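Plikirlow Bagging Set

Short recordings of groceries going into thin plastic carrier bags on a white tabletop. Release of August 14, 2022: 3,790 recordings, 11 kinds of bag. Colour, print and translucency are noted for each bag in bags.csv.
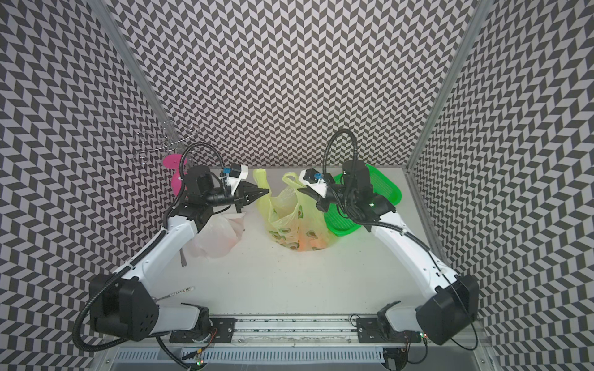 Are the bags reused between recordings?
Each bag is used until a handle tears, then retired and given an end date in bags.csv.

Produce is listed by colour only. Cite as Plikirlow Bagging Set, Stilevholm.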